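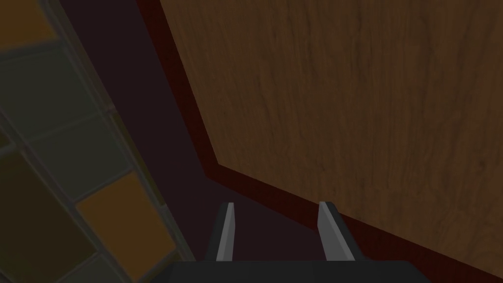

This month I look after the simulated cell at Lurnasow, so I will write down how I set it up. Maybe it helps someone who has the same arm. (Thread)

The cell is called Karkach. One arm, one two-finger gripper, a wooden panel with a dark red trim, and a tiled part next to it. We change the colours of the tiles between runs, the geometry stays.

First job every morning: check the finger gap. I open the gripper fully, close it, and open it again. I do this 5 times. If the left and right finger do not arrive at the same moment, I stop and look at the joint limits before anything else.

In November we had a bad week. The gripper closed too late on 239 of 400 runs. I blamed the controller and I was wrong. The offset of the wrist view was copied from our older cell, Eritz, where the fingers are shorter.

Crescencio Ventura found it. He put the two config files side by side and read them aloud, line by line, which I found very boring until line 3.

After this I keep one config file for each cell, and the name of the cell is in the first line. Please do the same. It costs you a minute.

Second job: bring the arm over the wood and look at the fingers against the grain. With a dark gripper it is easier to judge the pale inner faces than the outline of the housing.

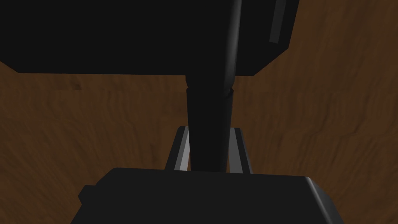 Karkach, fingers and housing over the brown wood.

Someone asked me if I also reset the lighting. Yes, but only when I change the wood texture. I prefer it a little dim, the same as in the real lab.

Next I will move the gripper settings from Karkach to Noh, the new cell. There the panel is lower, so the approach height must be measured again. I will post the values when I have them.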